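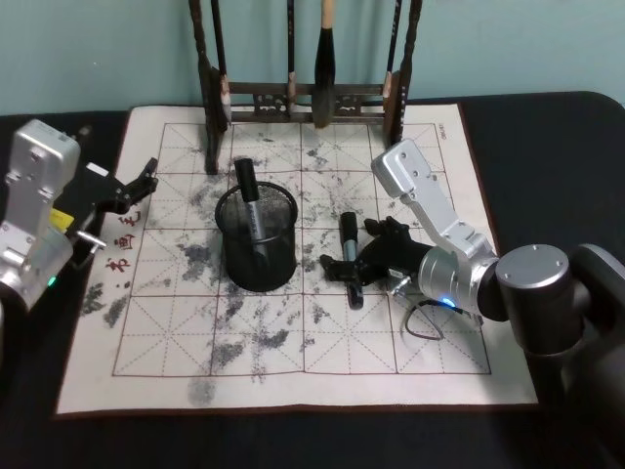

When I started at Ginia, I was hired because I am good at explaining how to hold a brush. We sell calligraphy sets for beginners, and a person who has never written a character needs a lot of help. I answered letters, I wrote the practice booklets, and in the afternoon I tested products. Testing meant writing the same stroke again and again on a water mat, and putting the pens back in their cup so many times that my wrist was hurting in the evening.

Today a pair of robot arms does part of this last work. They take a marker, they lift it, they set it in the cup. My colleagues and I arrange the mat, the rack and the cup for them, and we correct them when they make a mistake. I want to write about what this changes, and I don't agree fully with either side in our company.

The management in Bramthorpe says that the arms remove the boring part and leave us the interesting part. I believed this in March. But the boring part was also the time when we talked. Four people sitting at a long table with wet mats will discuss everything: the bad paper from the last delivery, the customer who wanted a brush for his left-handed daughter, whose mother is in the hospital. Several of our best products came from this talk. Now each of us watches a screen, and a person who watches a screen doesn't like to be interrupted.

On the other side, my colleague Évan Lecomte says we are teaching the machine to take our chairs. He has worked here 11 years and I listen to him. Still, I think he describes the old work too kindly. To lift a pen 1000 times is not a craft. I have done it, and I did not become a better calligrapher from it. When I go home now my hand is not tired, and for the first time in a long time I practice for myself after dinner.

What worries me more is a small thing. Before, the person who tested a pen had an opinion about it. "The cap is too tight for a child" was a normal sentence in our reports. The arms give us a number. In the last report 97 percent of the grips were counted as good, and the page contained no word about the cap. Somebody must still pick up the pen and say if it is pleasant, and this should be written in the job description, with hours for it - otherwise it will be done by the person who is too polite to refuse.

I would ask our management for 2 changes. First, one shared hour each morning where we write by hand with the products, together, without screens. Second, that the people who prepare the table for the arms are paid as technicians, as they are in our workshop at Pons. At the moment they are still paid as packers, and they are learning a new profession without the name of it.

I don't want the arms to go away. I want my colleagues back at the table.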